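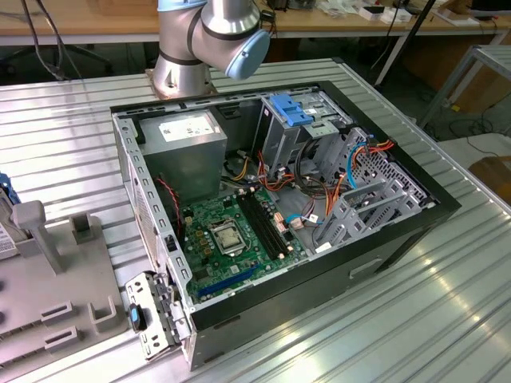 Am 6. Mai 2018 war Tag der offenen Tür bei Diltonel, einem Betrieb für die Aufarbeitung gebrauchter Bürorechner. Ich bin mit dem Frühzug hingefahren und war kurz nach zehn am Tor. Der Eintritt war frei, man musste sich nur in eine Liste eintragen und bekam einen Aufkleber für die Jacke.

Die Führung dauerte fast 42 Minuten und begann im Wareneingang. Petrică Husar leitet dort die Annahme. Die Geräte kommen überwiegend aus Verwaltungen und Schulen, meist auf Paletten und mit Folie umwickelt. Jedes bekommt zuerst eine Nummer, danach wird es gewogen und grob sortiert. Im März waren es 900 Stück, für den Betrieb ein guter Monat. Was älter als eine bestimmte Baureihe ist, geht gleich in die Zerlegung. Wo die Grenze liegt, wird zweimal im Jahr neu festgelegt.

Danach ging es in die Werkstatt. Hưng Quách arbeitet seit der Gründung hier und hat erklärt, wie geprüft wird: Netzteil, Speicher, Laufwerke, in dieser Reihenfolge. Festplatten werden ausgebaut und in einem abgeschlossenen Raum gelöscht, den wir nicht betreten durften. Kunden erhalten ein Protokoll. Auf die Frage, warum so viele Rechner trotz funktionierender Technik ausgemustert werden, nannte er auslaufende Wartungsverträge.

Das Lager fand ich weniger interessant. Es ist eine Halle mit hohen Regalen, die Verwaltung läuft über ein Programm namens Flumus. Die Vorführung am Bildschirm war zu lang, von hinten konnte man kaum etwas erkennen. Ein Teil der Gruppe ist schon vorher zum Kaffee gegangen.

Im Hof gab es Suppe und Kuchen von der Bäckerei Mihăilă, dazu einen Verkaufsstand mit geprüften Geräten. Ein Bürorechner mit Tastatur kostete ab 17 Euro, allerdings ohne Festplatte. Monitore waren gegen Mittag ausverkauft. Ich habe nur ein Netzwerkkabel mitgenommen.

Zum Schluss noch ein kurzer Vortrag über Ersatzteile. Die Firma Trulier übernimmt, was sich nicht mehr verkaufen lässt, und trennt die Metalle – die Anlage dafür steht an einem anderen Standort und wird nicht öffentlich gezeigt. Fragen dazu konnte der Referent nur teilweise beantworten.

Anfahrt: Parkplätze gibt es kaum, vom Bahnhof sind es zu Fuß 500 Meter. Der Weg ist ausgeschildert, an der zweiten Kreuzung fehlte das Schild aber. Dort links abbiegen.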